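From: Eleri Gough
To: Irnside bench list
Subject: Re: Trays, and those round red boards

Hello all,

Thank you for the kind words about the bench - I do love it when somebody asks about trays, because I could go on for hours (and my family will tell you that I have). Hefin wrote:

> Eleri, how are you laying out the table for the Lemma boards now?
> I have 300 of the little cable leads in one shoebox and it is
> driving me up the wall. Also, do you line your steel tray?

I've gone over to yellow plastic for nearly everything, Hefin, two trays on each side, and the stainless one sits in between with a sheet of plain white paper in the bottom. A small part shows up so much better on paper than on shiny metal! 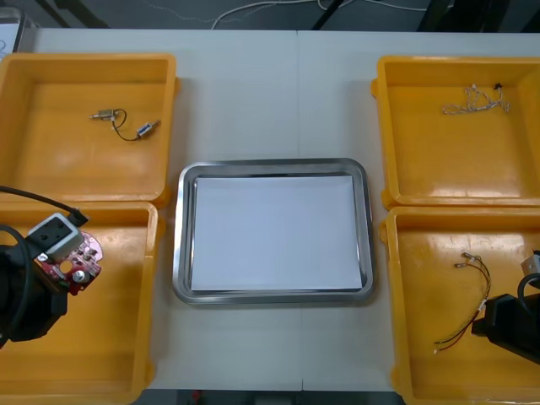

Irnside, May 23, 2005

The short leads get a yellow tray to themselves, and I'd do the same with yours before you do anything else. The brass-colored connector is a tiny thing with a thin pin, and I don't like the thought of it rubbing along under a heap of others. I lay mine out one at a time. It's slow, but with 165 boards to get through before Idris wants them back, I'd sooner be slow in the tray than hunting on the floor.

The boards themselves are another matter. Being roundish, they never line up with anything, and I've quit trying to stack them. A red one on a white tabletop is easy enough to find, especially with that big hole in the middle.
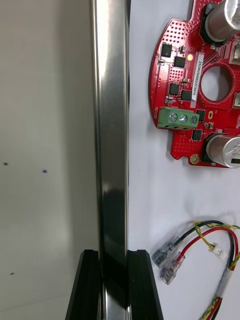

Eleri Gough
Bench coordinator, Irnside

P.S. Hefin, I have spare trays if you'd like a couple - bring the shoebox over and we'll sort it out together. Tegwen still has my good tweezers, so please bring yours too.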